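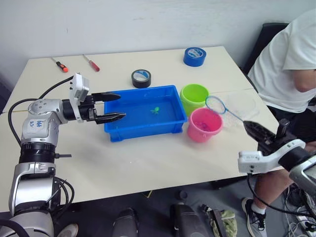
Two-arm cell is coming to our packing room, what changes for us?

plilenov_shift2
Posted 27/03/2024
Hello all. I work at the Skernard site, in the room where we sort and pack small toys for the Inmont orders. Management told us that from August a station with two arms will take over part of the sorting. Today one person does about 900 pieces in a shift. They say no one loses the job, but two of us will become "operators", and no one could explain to me what an operator does all day. Has somebody lived through this already? I would like to hear from people who stand at the table, please, and less from people who sell the machines.

gluepot
We got ours two years ago. My job before was hands, now it is eyes. I sit next to the arms and I watch. When a piece lies badly, or is under another piece, I have to stop and fix it. My back is better. My head is more tired than before, and the shift feels longer.

nightfox_77
Ask about the pay grade before they install anything. We trained for the operator role on the old wage, and the new wage came only after many letters. They had time to order the machine, so they have time to write the contract.

tolva
I don't agree that it is so bad. I did hand sorting for a long time and both my wrists were finished. Now I teach the arms new items and I like it. Small and soft things are hard for them. A net with a thin handle, for example, they must hold at the correct angle, and it took many tries until ours did it well. They need somebody who knows the work, and the new engineers did not know it.

nightfox_77
tolva, you were lucky with your boss. In our place they had one person teaching and four people "moved to other tasks". Three of the four have left.

tolva
I am sorry for that. But it was a decision of your management, the arm did not send them away.

gluepot
For the person who was moved it is the same result.

plilenov_shift2
Thank you, this is useful. One more question about speed. The paper from the project (they call it Ignacio) promises 2000 pieces per shift. Is it realistic?

gluepot
Our paper also said 2000. The first good month we had 1183 per shift, now we are at 1354. Mixed small parts are slow. Ask which items they used for the test, and if the stops were counted.

tolva
Same experience here, the number on the paper is for one item only. Also ask who is allowed to press stop. With us everybody can, and you don't need to write a report for it. That was the most important rule for me.

plilenov_shift2
I did not think of the stop rule. We have a meeting with the shift leader soon and I will bring both questions, and the one about pay. I will write here what they answer.

nightfox_77
Get it on paper.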